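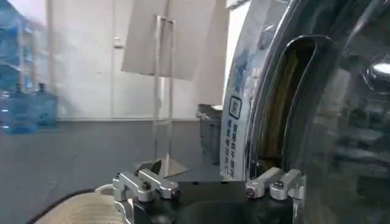
The two-finger gripper at the door of the front-loading washer.

Equipment Review: The Flito Laundry Arm, Second Evaluation

Prepared by Tomomi Ikeda for the Erley Residential Services Equipment Panel

The panel was asked in January to advise whether a robot arm could take over any part of the laundry work in our residences. The Flito arm, supplied through Gokex, was one of 3 products put forward. The other two could not be supplied within the review period and are not covered in this report. Readers who want only the recommendation will find it under the last heading.

Scope

The review concerns ordinary household laundry: towels, bed linen and everyday clothing, washed in a front-loading machine. Folding was excluded at the request of the supplier, whose folding software is sold separately. Ironing was never claimed. We were therefore looking at a narrow set of duties, namely opening the door, loading, closing the door, starting a program, and unloading into a basket.

Loading and unloading

Loading towels is the arm's best work. Over the full review it was given 86 loads and completed most of them without help. It takes one item at a time, lifts it to the opening, pushes it in past the rim and goes back for the next. The movement is slow but steady, and the staff soon stopped watching it.

Small items gave more trouble. Socks were often picked up in pairs or threes by accident, which does no harm, but they were also dropped in front of the machine, and the arm does not look for what it has dropped. Fitted sheets were the weakest category. An elastic corner would go into the drum while the rest of the sheet hung over the door gasket, and the arm would treat the job as done. Chiyo Hosoda, who supervised the morning shift, asked that all sheets be loaded by hand after the first week, and the panel agreed.

Unloading is noticeably worse than loading. Washed items cling to each other and to the drum wall, and the arm has to reach into a space it cannot see well. It leaves things behind. The supplier's manual advises a check by hand at the end of each cycle, and we would treat that advice as a requirement.

The door and the controls

The arm closes a washer door reliably. Opening one depends on the make. Where the handle is a simple recess with some room behind it, the fingers manage well. Doors with a shallow lip had to be opened by a member of staff, and on those machines there is little saved by having the arm present at all.

Polished surfaces caused a separate difficulty. A chrome door ring reflects the room, and in strong light the system misjudged how near the rim was and stopped short of it. It did not strike the machine during the review — stopping is the correct behavior — but each stop calls for someone to press the resume button. Masaru Ichikawa of our maintenance office fitted a blind to the nearest window, after which the stops became less frequent.

The arm cannot read the control panel. It is taught where to press, and it presses there. If the program dial has been left in a different position by the previous user, the wrong program will run. One load of wool was lost in this way on a Tuesday afternoon, and we have since taped a notice beside the dial.

Build and upkeep

The construction is sound. The finger brackets are aluminum and showed no wear beyond light scratching. Lint gathers behind them and should be brushed out weekly. Cables need more thought than the installation guide suggests: any slack near the work area will sooner or later be picked up along with a towel, and clips should be ordered at the same time as the arm.

The supplier recommends a service at 1000 hours and replacement of the finger pads at 3000. We did not reach either point and cannot comment on the cost. Support was prompt. Ville Pitkänen at Gokex answered our questions the same day in most cases and was frank about the trouble with sheets.

Recommendation

The panel does not recommend purchase for the residences at present. The arm performs one chore, the loading of towels, to a standard we would accept, and that chore takes a trained person very little time. A site that washes towels all day, such as the pool building at Wieczorek, may reach a different view, and Tomomi Shimada has asked for the arm to be moved there for a further trial. We support that request, provided that the washers are fitted with recessed handles and that one member of staff stays within reach of the stop button.

Requests for the full load records should be sent to the equipment office.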